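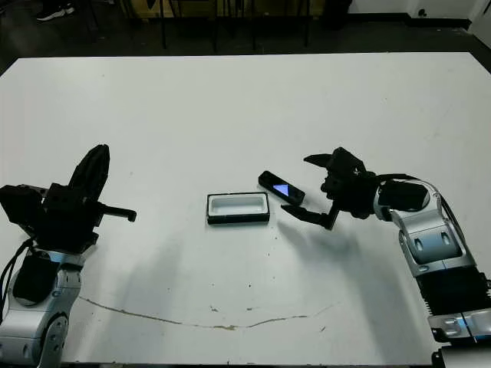 3 min read

About Finetti

Finetti tests two-armed robots on packing work. Customers send us a product and its packaging, we set up the job on a bench, and we run it until we know where it fails. Then we write down what failed and send it back with the fix, if we have one.

We started with 5 people and one arm. The first paying job came from Prisetti, who wanted small handheld devices placed into shallow trays. It looked simple: one arm steadies the tray, the other sets the device down.

The fault that shaped the company

During a long run in August, the right arm closed on a device that was lying at a slant and kept squeezing. The grip force limit had been set correctly in our job file, but a controller restart had put the default value back. The device cracked. The arm then carried on to the next step as if the pick had been good, and the second arm moved in to meet it. The two grippers touched before an operator reached the stop button.

No one was hurt. We lost one device, one fingertip and 9 working days. We also had to tell Prisetti that our own log showed the run as a pass.

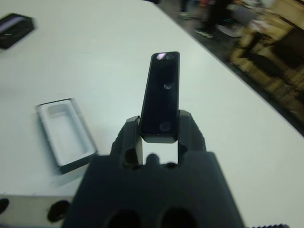 The log was the part that bothered us most. It recorded that the fingers had closed and never checked how far. A gripper holding a cracked device, a good device or the edge of a tray would all have produced the same line. We went back through 43 earlier runs and marked every result that depended on that line as unconfirmed.

What we do now

Force limits are read back from the controller before each run and after every restart. If the number does not match the job file, the arms stay parked. Finger position is logged with each pick. The arms have a shared zone over the middle of the bench, and only one may enter it unless the step calls for both — that rule sits in the safety controller, where a job file can't change it.

Each new setup runs up to 2,000 cycles before we report a failure rate. We report stops and near misses along with the drops.

Working with us

Most of our work is still small electronics and their packaging. We use the Protach checklist for incoming jobs and keep a second test bench at our Nägeli site for repeat runs. Fault reports go to the customer the same day, including the ones that were our mistake.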